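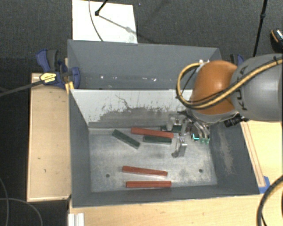 Brickwork_Bex
Right, I need to know who else has gone down the long block rabbit hole! I started stacking with my two in July after a wet week in a caravan and now we're at it most evenings. I'm talking plain long blocks, no studs, no magnets, nothing clicking together, just flat faces and gravity. We've settled on playing with very few at a time and it has made the whole thing so much better. Three red and three dark green is my favourite set for a quick game, tipped out any old how so that they land across one another, and then you build with whatever comes to hand first. My youngest always goes for the reds. We do crosswise layers mostly, two one way and two the other, and then argue about where the last pair should go. What does everyone else build with a small handful?

pondlife60
Oh, this is my kind of thread. With six I'd always do the gate: two uprights, one across, then another gate on top of it. It sounds dull until you try to stand the second pair of uprights on a single narrow block and your tea goes cold while you're holding your breath. We've had it standing for a whole breakfast.

Brickwork_Bex
A gate on a gate! Trying that tonight.

MrsTeasel
I'm going to be the one who disagrees. Six isn't enough to do anything with. We have 100 in a big tub and the joy of it is the scale – bridges from the sofa to the hearth, towers my grandson has to stand on tiptoe for. He'd be finished with six before I'd sat down.

pondlife60
But that's a different game, isn't it? With a hundred you can hide a wonky bit. With six, every one of them is holding something up.

MrsTeasel
I'll grant you the wonky bit. Ours are mostly wonky bits.

Lintel_Lou
Can I come in on storage, as I have Opinions? I keep mine in a deep bin with a divider and it's brilliant. Blocks go in the bigger side and the other side stays clear for whatever we've finished with. Grey is good too, the reds really jump out against it. The greens less so, especially the dark ones down in the corners. The bottom gets scuffed to bits and I've stopped minding.

Brickwork_Bex
Yes to dark greens vanishing! I lost one under the rug for ten days.

Jasetti_fan
Drawstring bag here, every time. Jasetti used to do a canvas one that opened out flat into a play mat, and I've nearly worn ours through. You pull the cord and the lot is away in seconds. I can't be doing with bins, you end up scrabbling about at the bottom with your arm in up to the shoulder.

Lintel_Lou
The scrabbling is half the fun. My daughter does it with her eyes shut and has to tell me which way the block is lying before she lifts it.

Jasetti_fan
All right, that does sound good. Still keeping my bag.

MrsTeasel
Has anyone tried the Vivo set? The long thin ones. I was given a box and they're lovely and straight, but I find them slippery once you get past 5 layers. The older Jindemari ones had a bit of drag to them, and we could go to 10 without much bother.

pondlife60
We've got both mixed together, which I know is a crime. Vivo for the bottom, Jindemari on top. A wipe with a barely damp cloth and a good dry afterwards helped ours a lot. I think it was mainly jam.

Brickwork_Bex
It's always jam.

Lintel_Lou
There's a pattern called the Omerović stair that goes round our playgroup, does anybody know it? You lay the first block flat, then set each one above it a little further round, so the whole thing twists as it goes up. With six it makes a lovely little fan. Alternate the colours and it looks like a stick of rock! Ours goes over on the fifth if we've been greedy with the turn, so keep the turns small.

MrsTeasel
Now that I would do with six. I take back a small amount of what I said.

Jasetti_fan
Do you go clockwise or the other way? Mine always lean left, whatever I do.

Lintel_Lou
Clockwise, but I'm right-handed. Try swapping hands halfway up and see where it leans then.

Brickwork_Bex
Update: the double gate stood for 60 seconds by the kitchen timer and both children screamed the entire time. Stair tomorrow. Will report back on the lean.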